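Bench Notes: The Gripper Gets Hands, Sort Of

3/9/21

Regular readers will remember that the hand-held gripper in the back bay was supposed to be finished by the holidays. It wasn't specified which holidays, and Daichi Aoki has been leaning on that ever since.

The good news is that it opens and closes. You squeeze the handle, two black plastic fingers come together, you let go, they part. Getting that far took 17 printed versions of the finger arm, most of which are now in the scrap bin by the laser cutter, where you are welcome to them. Version four makes a decent coat hook. Version nine doesn't make a decent anything.

The trouble all along was the pivots. Daichi's first plan was to run the pins straight through the plastic and let nature take its course, and nature did, inside a weekend. The holes went oval, the fingers started to wag, and the whole tool picked things up with the confidence of a man carrying soup. Kimie Fujimoto suggested brass. Daichi said brass was overkill for a thing that would mostly be lifting bottle caps. A few weeks and one broken arm later (the plastic kind) there was brass in the pivots, and the wag has gone. Kimie has been very gracious about it, in the sense that she only brings it up when he's in the room.

Which leaves the pads. The blocks at the ends of the fingers have a soft black covering so they'll hold on to smooth things, and the covering is coming off. It frays at the edges first, then it peels, then little strands hang down and get into whatever you're picking up. We've tried two glues. The first, the Bulberg contact stuff from the top shelf, held well for an afternoon. The second held the covering to Kimie's thumb and to very little else. A third is on order from Galik and will arrive when Galik feels like it — they've had our money since the last newsletter.

If anybody has covered small plastic blocks in thin foam or rubber and had it stay covered, please come and find us. We don't need a theory. We have several theories.

For those asking when it gets a motor: after the pads. Daichi has a servo in a drawer and a controller board with Tondance printed on the bag, and he would dearly love to skip ahead. The deal is that the gripper has to do 200 squeezes in a row by hand without shedding anything before it's allowed near a power supply. The current record is well short of that and I've been asked not to print it. There is a counter clipped to the handle for bench tests which reads 3,183, but that includes everyone who has walked past and had a go, so it's no use as data. It does show the handle is sturdy.

Plans after that are loose. Daichi wants to mount it on the old Arnaud arm, the one holding the door of the spray booth open. Kimie wants somebody to find another way of holding the door of the spray booth open first. I think she's right, but I said that about the brass too and got no credit.

The files for the finger arms are in the shared folder under "gripper_final." Don't use those. Use "gripper_final_real," and print the arms flat with the pivot holes facing up. The pad blocks are a separate file and need no supports. Black filament is low again, so put your initials on the sheet if you finish a spool.

We hope to show it at the May open evening, picking up something. Suggestions for the something should be small, light, and not Kimie's.
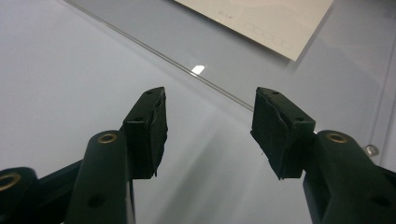 Both fingers open, with the pad coverings in their current state.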